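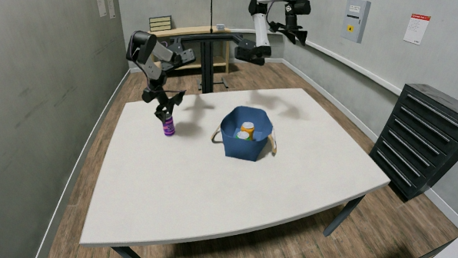

Left arm holding the can, basket to its right. Simulator view.

Ticket 610 – Left gripper drags can before lift
Opened by: Abdul-Rahman Kwofie
Opened: Feb 27, 2021
Project: Dankwa (two-arm table, shared workshop)
Status: Open, workaround in place

Problem
Left arm reaches the can and closes on it fine. On the lift command the can slides sideways a little before it comes up. With the real arm it tips over. In the simulator it stays upright but the final position is off, so the drop into the basket misses the opening and hits a handle.

Setup
Arm control: Rarkano, the build from October
Simulator: Bravier, default contact settings
Close delay set to 25 ms
Right arm enabled but not given any moves

What I tried
1. Moved the grasp point lower on the can. No change.
2. Disabled the right arm completely. No change, so it isn't the two arms sharing the command queue.
3. Swapped the can for the yellow-orange bottle. Same slide, slightly worse.
4. Raised the close delay to 200 ms. Slide is gone in the simulator – 200 lifts, no misses.
5. Same delay on the real arm. Better, but it still tips the can now and then.

Reply from Gromow support
The lift starts when the close command is sent, and doesn't wait for the fingers to report closed. Please turn on wait_for_grip in the arm config and put the delay back to where it was. If it still slides, send the joint log for the left arm only.

Update, Abdul-Rahman
wait_for_grip is not in my config file. Added the line by hand and the controller refuses to start with "unknown key". Took it out again and went back to the long delay. Is this option only in a newer build? Joint log attached, left arm only.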